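Sindon Household Help
Community Answers > Clothing Care > Storage and Hanging

Hanging knit shirts on wooden hangers: collar care, spacing and the use of a freestanding metal rack

Posted by Soledad Iwasaki, 1 April 2023

I am responsible for the furnished guest rooms at a residential training center in Jendport. Each bedroom has an open shelving unit and a freestanding metal rack for hanging garments. We are revising our written instructions for room preparation, and I would appreciate guidance on one section of them, which concerns the hanging of T-shirts and similar knit garments.

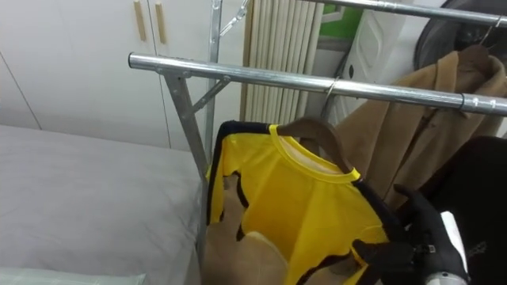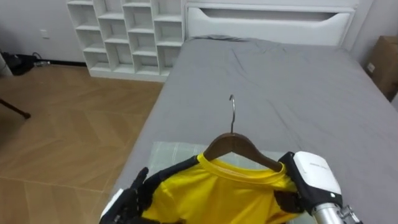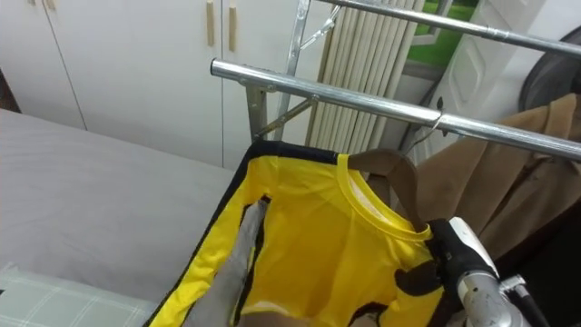
Yellow shirt: on the rack (first and third pictures) and on its hanger over the bed (second picture).

Our present instructions state only that garments are to be "hung neatly." In practice, results differ a great deal from room to room. Knit shirts develop raised points at the shoulders, and crew necklines lose their shape after a season of use. The yellow shirt is typical of the items I have in mind. It has a ribbed collar and shares the rack with heavier clothing, including a brown coat.

I would be grateful for answers to the following points.

Should the hanger be inserted through the neck opening or from the bottom hem? Staff are divided on this matter, and the current instructions are silent.

Is a wooden hanger suitable for a light knit shirt, or should wooden hangers be reserved for coats?

Is it acceptable to hang shirts and coats on the same rack, and if so, in what order?

Is there any benefit in laying a mat on the bed and preparing the garment there before carrying it to the rack? Some of our staff do this and others regard it as an unnecessary step.

We do not have the option of installing closets. The budget for the coming year allows for replacement hangers but not for new furniture.

Mervin Bergeron
Member, Clothing Care section

The hanger should be inserted from the bottom hem in every case where the garment has a closed crew neck. Forcing a hanger down through the neck opening stretches the ribbing, and ribbing that has been stretched repeatedly does not recover fully. The correct procedure is as follows.

Lay the shirt face up on a flat, clean surface. Open the hem and pass the hanger inside with the hook pointing toward the collar. Bring the hook out through the neck opening. Settle one shoulder of the hanger into the shirt, then the other. Lift by the hook and confirm that the center of the collar is in line with it. If the shirt leans to one side, correct it before it goes on the rack. A shirt left leaning will take on that shape.

With respect to wooden hangers, they are suitable for knit shirts provided that two conditions are met. The width must not exceed the shoulder width of the garment, and the ends must be rounded and smooth. The raised points you describe are caused almost entirely by hangers that are too wide. I would recommend that your instructions require staff to compare the hanger with the shoulder seams before inserting it. If the end of the hanger passes beyond the seam, a narrower one is to be used.

Unfinished or splintered wood must be removed from service. Run a cotton cloth along the full length of each hanger; if the cloth catches at any point, the hanger should be sanded or discarded. Our own facility inspected 1205 hangers in October by this method, and the work was finished within one afternoon by a small team.

On the matter of the bed, I consider the mat worthwhile. It keeps the garment from contact with bed linen that has already been prepared for the next guest, and it gives staff a defined place to work. The mat should be plain and colorfast, and it should be laundered on the same schedule as the room's towels. It should never be left on the bed when the room is released.

Haziq Ngui
Member

We hang everything through the neck and have had no complaints. Use thin hangers and it is not a problem. Shirts can also just be folded and put on the shelves if there are shelves.

Ilham Pangaribuan
Section Moderator, Clothing Care

I write to address the question concerning the rack, which has not yet been answered, and to comment on the replies above.

Shirts and coats may share a rack. The heavier garments should be placed nearest to an upright support, with lighter garments toward the middle of the bar. This arrangement reduces bending of the bar over time. Where a rack has two bars, coats belong on the upper one so that their full length can hang free, and shirts may be placed on the lower one. Staff should check that the coats are not pressing against the shirts in front of them. A gap of one hand's width between a coat and the nearest knit garment is sufficient in most rooms.

Hooks should all face the same direction, with the open end toward the wall. This permits several garments to be lifted off together and is the convention that most guests will expect.

The joints of a metal tube rack require regular attention. Clamps and braces loosen as the rack is moved for floor cleaning. I would suggest that your instructions include a check of each joint at every change of guest and a full tightening every 13 weeks. A bar that turns under the hand should be reported and the rack cleared until it has been repaired. The tubes should be wiped with a dry cloth before light-colored garments are hung, as metal dust can gather near the fittings and will mark pale fabric.

Mr. Ngui's suggestion that knit shirts be folded is a sound one and should not be overlooked. Heavy knits in particular are better folded than hung. For ordinary T-shirts either method is acceptable, and the choice may be left to the guest. I cannot agree with his first recommendation. Thin wire hangers concentrate the weight of the garment along a narrow line and commonly leave a crease across the shoulders.

Members who are purchasing in quantity should note that suppliers often quote a lower unit price at 2000 pieces. It is advisable to request samples in at least two widths before placing an order of that size. The Sinerden training center placed a single order for 2475 hangers in one width and subsequently found that a large share of them were too wide for women's and youth sizes.

The following wording may be adopted in your instructions without further permission:

"Knit garments with a closed neck shall be placed on the hanger from the hem. The hanger shall not extend beyond the shoulder seams. The collar shall be centered on the hook. Coats shall be hung separately from knit garments by a space of one hand's width. The rack shall be checked for loose joints before the room is released."

Soledad Iwasaki
Original poster

Thank you for these replies. I have placed the suggested wording in our draft, with one addition requiring that the mat be removed from the bed and returned to the linen cart. We will order narrower wooden hangers in two widths for the shirts and retain the existing ones for coats.

I should be glad to hear from any member who has experience with brushed cotton, which I omitted from my original message.

Status of this topic: open to further replies
Related topics: Removing shoulder marks from knitwear; Oei folding method for open shelves; Cleaning metal garment racks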